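Textiles notebook, Loststead room, January, 14:20

Bedding and soft garments, second pass. The first pass was sorted by colour and had to be abandoned: too many of the prints share a ground. Now sorting by handle and weight, then by print.

Orange piece with black roses is still unfolded on the cream fern blanket. Trim along one edge, tan and peach, lace or embroidery -- check under the lens before writing it up. Entered as "garment or cloth" until it is laid flat.
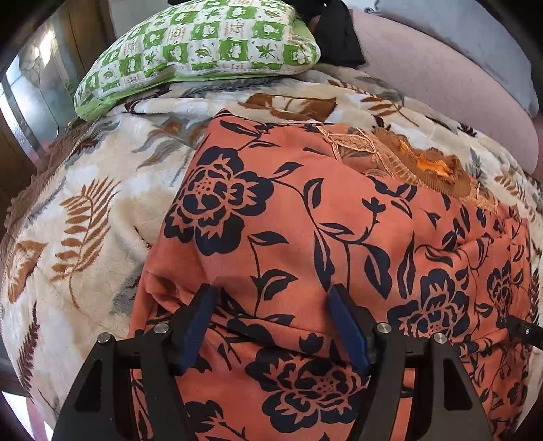 Folding method as per the Dijkstra sheet, with 2 changes. Trimmed edges go to the inside of the first fold. Anything with a satin-like patch gets tissue on both faces, as dye transfer was a problem in the Pokach lot.

Blanket stays as the working surface for now. The pile grips well and light pieces do not slide. Drawback: it sheds, so lint roller after each item.

Weights: the balance reads 3 g high at the 300 g check mass. Subtract before entering. Last corrected value 658 g, Girkora bedspread, shelf B.

To do: pillowcase, green and white tile print. Lettering in the tiles is tiny, read it with the loupe. Black cloth next to it has no tag number yet.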